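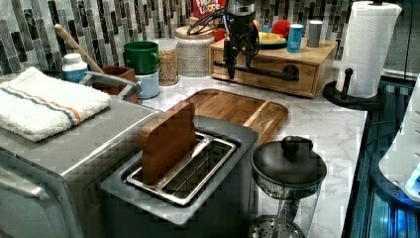
Zistamley kitchen arm – frequently asked questions

Last revised in May. Questions that came by mail more than one time are answered first. The older questions about the wooden version of the base are removed, as I do not support it any longer.

What is Zistamley?

Zistamley is a robot arm I build at home for work on a kitchen counter. It hangs from above and the gripper points down. The goal is small tasks with things which every kitchen has: put something in the toaster, take it out, move a cup, put a lid on a jar. It is a hobby project. I do not sell arms and I do not sell kits.

Why does the arm hang and not stand on the counter?

My first version stood on the counter with a heavy plate under it. It took the place where I cut vegetables, and the elbow hit the wall tiles each time it reached to the left. From above, the counter stays free and the gripper can enter narrow things straight from the top. A toaster slot is easy from the top and very hard from the side.

The disadvantage is the mounting. The beam must be stiff. If you push the end of your beam with one finger and you see it move, the arm will shake also.

Can I mount it under a wall cabinet?

I tried and I do not recommend it. The height is too low and the elbow folds into the cabinet door. Also the screws hold only in the bottom board, which in many cabinets is thin. Use a beam fixed to the wall, or a free frame of aluminum profile with feet behind the counter.

Why do you practice with a block of wood and not with bread?

Bread changes. A fresh slice bends, an old slice breaks, and after ten trials there are crumbs everywhere in the mechanism. A flat block has the same size every day, so when a trial fails I know it is the program and not the bread. Make the block thinner than the slot by a few millimeters, round the lower edges with sandpaper and leave the wood without paint. Mine is taller than the slot is deep, so that the fingers have enough to hold and do not need to touch the metal.

Important: the toaster must be unplugged when wood is in it. Pull the plug out of the wall, do not only leave the lever up. I never run a trial with the toaster connected, and the program has no function to press the lever.

When will it make real toast?

I do not know. For this I would need a gripper which can be near heat, and a safe way to see that the slot is empty of wood. Please do not ask me for a date.

The block goes in at an angle. Is this a failure?

In my notes I count it as a success if the lower edge is completely inside the slot and the block stays when the fingers open. Some angle is normal in a long slot, because the wire grate holds the block only at some points. If you want it straight, add a small movement at the end: open the fingers 2 millimeters, go down a little, then open fully. This helped more than any change in the camera software.

What success rate do you have?

The last long test had 608 trials, done in the evenings over a few weeks, with the toaster moved by hand a small distance between trials. I will publish the table when I have cleaned it. In the first days the usual error was that the block landed on the rim and fell to the side. Later the usual error was that the gripper picked the block too low and the fingers touched the toaster before the block was in.

Must I clear the counter before I run it?

For the first week, yes. Take everything away except the toaster and a board. After this I think it is better to leave normal things where they are, as a kitchen is never empty and the program should learn to live with this. I keep mugs, jars, a cutting board and paper towels in the area. But please remove glass which stands close to the path. My neighboring objects get a push sometimes, and a glass coffee maker is expensive to replace.

Shiny metal confuses my depth camera. What can I do?

This is the question I get most. Brushed steel gives holes in the depth picture, and polished steel gives wrong values, which is worse. Three things worked for me:

Turn off the lamp which is directly over the toaster and use light from the side.

Put a folded towel on any large shiny surface near the target, if it is switched off and cold.

Do not measure the slot itself. Measure the outer edges of the toaster and calculate the slot from them. The slot does not move relative to the body, so you need to enter its position only one time.

Which gripper fingers do you use?

Black printed fingers, narrow at the end, from the Gresomeo set of drawings. Print them with the layers along the finger and not across it, otherwise they break at the root. I use 40 percent infill. For the inner side I glue a thin strip of rubber cut from an old bicycle tube. Change the rubber when it becomes smooth.

How do you arrange the cables?

In a loose loop at the upper part of the arm, tied at both ends and free in the middle. People ask if it is not nicer to put them inside the arm. It is nicer to look at, yes. But I changed one motor cable already and with cables outside it took seven minutes. Before you tie them, move each joint by hand to both of its limits and look if the loop becomes tight or catches on the elbow.

Which software is needed?

The arm runs with Jullus, a small control program I wrote for it. It needs a normal computer with Linux. The part for planning the grasp is separate and is called Baluyot. You can use Jullus without Baluyot if you only want to play back positions which you taught by hand. I recommend to start like this. If played back positions are not repeatable, the mechanics have a problem and no planning will repair it.

My arm drops a little when it stops. Is the motor broken?

Probably not. Check first the screw of the shoulder horn, it becomes loose in the first days of use. Then check the power supply under load – a supply which is too weak gives exactly this behavior. If both are good, increase the holding current in small steps and feel after some minutes if the motor is hot. If you cannot keep your finger on it, the value is too high.

Is it safe with children or pets in the house?

Not when it is running alone. The arm is not strong, but it does not know that a hand is there, and the fingers can pinch. I have a stop button at the front of the counter which cuts the power of the motors. Notice that a hanging arm falls down when the power is cut! Mine has a spring at the shoulder so it sinks slowly. Please build the spring before you build the button.

Do you work with it close to the sink?

No. Keep the sink outside of the reach and set this limit in Jullus, not only in your head. The motors are not protected against water.

What did it cost?

I did not keep all receipts, so I do not want to write a false number. The motors were the largest part, then the depth camera. The beam was left over from a shelf.

Can I see the drawings?

The drawings of the beam clamp, the shoulder spring and the fingers are in the download folder. The elbow is missing. I have changed it again and the new drawing has no dimensions yet. If you need the old elbow, write to me and I send it, but it has the known problem with the cable catching.

Can I help?

Yes. At the moment I need most of all trials with other toasters, especially the kind with two short slots. Write down the width of the slot, the thickness of your block, how many trials you did and where the block landed when it failed. A simple text file is enough. Reports in German or Polish are also fine, I can read both.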